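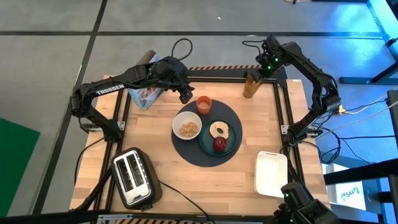
The two-arm breakfast table, set up for the open day.

March
Progress report to the Cladari Fund
By the project lead, Skuserura assisted-meals project, Jinholm site

The main event of this reporting period was the open day at Jinholm, which the grant agreement lists as our first public demonstration. It ran from ten in the morning until four in the afternoon. This report covers what we showed, how the system did, what visitors told us, and what it means for the second half of the work.

What we showed

The demonstration was the breakfast task. Two arms share one table and put together a place setting with a bowl of cereal, a plate with a bagel and an apple, and a cup. The toaster stays on the table with the food. We chose breakfast over the lunch task because it is the one we have practiced longest, and because visitors can tell without any help whether it has been done right.

Each run started with a short talk from one of the team. Visitors stood behind a line marked on the floor. After the run they could come closer, with the arms parked, and ask questions. We had planned for a group every half hour. In the afternoon we went to every twenty minutes to clear the line in the hallway, and this cut the question time more than we would have liked.

Results on the day

We made 90 full attempts at the task over the day, counting a few made before the doors opened. Before the open day we had logged 1,084 practice attempts since the start of the grant, and 396 of those used the current table layout. The earlier ones used a narrower table and are not directly comparable.

The bowl and plate were the most reliable parts. The apple was the least reliable. It rolled off the bagel half or off the plate in several runs, and in one case it reached the floor and the run was stopped. The bagel itself gave little trouble once it was cut and placed face up. We have not yet tried an uncut one in front of visitors.

Pouring was left out of the public runs. It works in practice sessions when the cereal bag is nearly full, but the bag folds over as it empties and the grip slips. We would sooner show a shorter task than sweep up between groups.

There were two unplanned stops. One was a cable that caught when an arm reached across to the far side of the table. The other came from the software and needed a restart, with a wait of eleven minutes. The group that was waiting stayed, and we used the time for questions. No one was hurt and nothing was damaged.

What visitors said

We had comment cards by the exit. The most common question was when something like this could be used in a home. Our answer was that this grant does not cover home use and that we have no date for it. Several people who work in residential care said that speed mattered less to them than knowing when the system would stop and ask for help. At the moment it does not ask - it either finishes or a staff member steps in. We have added this to the work plan.

A few visitors found the arms hard to follow because both move at once. A screen showing the current step would have helped. Two people from Ruiz-Ortega, who supplied the tabletop and the floor marking, gave us useful advice on moving the visitor line so that shorter people and wheelchair users get a better view. We will make that change before the next event.

Spending

The open day cost less than planned. From the event line, 2,000 dollars remains unspent, mostly because we did not need to rent a second room. We ask permission to move this amount to equipment, where it would pay for spare gripper fingers and better cable guides. All other lines are on budget.

Next period

- Reroute the arm cables and repeat the long-reach test.
- Go back to the pouring step, using part-empty bags.
- Try a shallow bowl for the apple in place of the plate.
- Add a signal that asks for help when a grasp fails more than once.
- Hold a smaller session for care staff in June, with longer question time.

The lunch task has moved back by one month to make room for the pouring work. We do not expect this to affect the end date of the grant.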